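The Linen Clause

The contract ran to 65 pages and the linen took up two of them. Clause 31 said that all household textiles at the Villano property would be sorted, measured, folded and boxed before the sale closed at noon, and that any piece not on the inventory would pass to the buyer with the walls and the plumbing.

She read it twice on the stairs, then carried the first box up to the back bedroom and started.

The method was her own. Each piece was laid flat, face up, long edge parallel to the long edge of the table. Creases were pushed outward from the center with the side of the hand. Length was taken along the left selvage and width along the bottom hem, both to the nearest quarter inch. The numbers went on a card, the card went on the fold, and the fold went in the box. Tablecloths were folded in thirds and then in half. Napkins were folded in quarters. Anything under twelve inches on its short side was classed as a cloth and stacked without a card.

The Jakia sheets came first. They were heavy and had been stored badly, with the fold lines on the outside gone yellow. She refolded them off the old lines by two inches so the wear would fall somewhere new. It added a minute per sheet. The firm paid a flat 190 for the room, so the minute was hers.

At half past nine she reached the bottom of the second box and found a pillowcase with a name stitched inside the hem in blue thread. The stitching had been picked out at some point and only the holes were left. She held it against the window. The first letter was an L or a badly made I. She wrote "pillowcase, one, marked" on the card and left the rest of the line blank.

Lozano, the buyer's firm, had valued the textiles at 400 for the lot. The seller's own figure, penciled on the back of the inventory, was 2000. The difference was not explained in either document. She had handled enough house clearances to know that a penciled figure usually had one object inside it, and that the object was usually small.

The third box had a strip of tape across it with Broltovora written on it in marker, a town or a moving company, she never found out. It held curtain lining, a bag of rings, and a folded square of pink so strong in color that she checked her fingers for dye after touching it. There was no dye. She took it through to the table.

The inventory had no pink on it. She went through both pages with a ruler under each line. White, cream, white, ecru, striped, white. The flowered sheet was there, item 14, gray leaf and orange blossom, and she had been using it as a work surface all morning because it was the only piece large enough to cover the top. The pink was not there.

She smoothed it at the back on the left. The top edge would not come true. One corner, the upper right, kept turning itself over, and she let it. 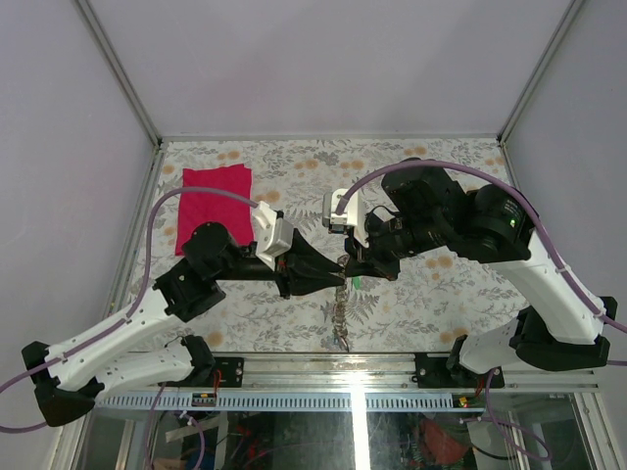
It should have been pressed before it was measured, the voice on the phone told her when she called the office. A cloth with a turned corner would read short, and if the top edge was uneven then the width had to be taken in two places and the larger one written down. And was it hemmed on all four sides or only three?

She said she would look.

Three, as it happened. The fourth side was a cut edge, finished with a line of small stitches in blue thread. She got the pillowcase back out of its box and laid its hem next to the cut edge. The spacing of the empty holes and the spacing of the stitches matched for as far as she cared to follow them.

It was ten minutes to eleven. She measured the cloth in two places and wrote down the larger. Then she turned to the second page of the inventory, where there was room under the last item, and uncapped the pen.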